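3.2 Room layout and floor clearing

The tidying trials were set in a small furnished room at the Devonville site. Of the 13 layouts prepared in May, 10 were retained; the remaining ones placed furniture over the main walking path and were dropped. Items to be cleared were drawn from a pool of 400 small household objects, sorted beforehand by size and by how easily they are lost against a patterned floor. Each layout was limited to 30 items.

Floor pattern was treated as a separate factor. Wood laid in a herringbone-like arrangement produces many short seams at changing angles, and small pieces lying across them were missed more often than the same pieces on the plain gray mat used in the Plistley rooms. Color had a weaker effect. Red items were found early in most layouts, including those close to furniture.

The collecting container was kept close to the floor and near the items, which shortened each transfer. In the layout of Figure 4 it is a shallow, round, black one, held just above the floor near the base of a television stand.
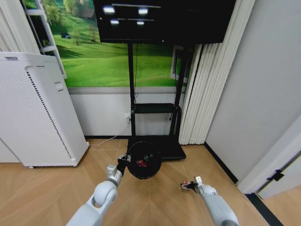

Figure 4. Clearing small items from the floor beside the television stand. A red item is already inside the container.

Wide base plates raise a further difficulty. Objects that come to rest against the edge of a plate leave little room for a grasp from that side, and they were scored separately under the Vilela scheme. Items under a shelf or behind a post were scored as occluded, whether or not they could be reached. Scores for both groups are given in Table 2.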